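Barno Fiber Studio - Shared Room Safety Check

Checked by: Raghavendra Nadar
Date: May 21, 2026
Last full check: February

1. Doorway and aisles
OK. Tote bags were on the floor by the winding table again. Please use the hooks.

2. Spinning wheels
OK. Drive bands good on both Plornus wheels. One treadle squeaks and was oiled. Footman joints tight.

3. Drum carder
Needs attention. The hand guard is in place but one screw is stripped. Do not use the carder until it is replaced. Jayanthi Bhat has the part on order.

4. Swifts and ball winders
OK. The clamp pad on the older Musen winder is worn thin. It still holds, but check it before you start a heavy skein.

5. Blocking area
OK. Steamer cord has no cracks. Empty the tank after use - it was left full last time. T-pins go back in the tin and never stay in the mats. I found 2 in the carpet.

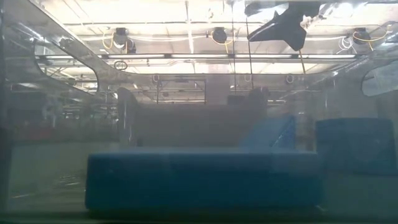
6. Dye corner
Needs attention. Gloves and dust masks are stocked in medium only. The citric acid tub had no label, so I made one. Dye pots are marked and stored away from the kitchen shelf. The hot plate sits level. Keep the lid on when weighing powder.

7. Outlets and power strips
Changed since February. The iron and the steamer were sharing one strip. The iron is rated at 2000 watts and should go straight into the wall. The small hot plate is 600 watts and may stay where it is. Nothing else gets plugged in next to it.

8. Yarn storage
OK. Top shelf of the Poojary unit is overloaded with cones. Move the heavy ones down. Wall brackets are firm. No sign of moths in the traps, which were replaced.

9. Scissors, cutters and needles
OK. Rotary cutters were closed and locked. Two pairs of snips had no sheath. Broken needles go in the jar with the screw lid.

10. Fire extinguisher and first aid
OK. Gauge is in the green. Adhesive bandages are low, burn gel is fine.

Still open: carder screw, gloves in small and large, bandages. Tell Jayanthi when any of these are done and initial the sheet by the door.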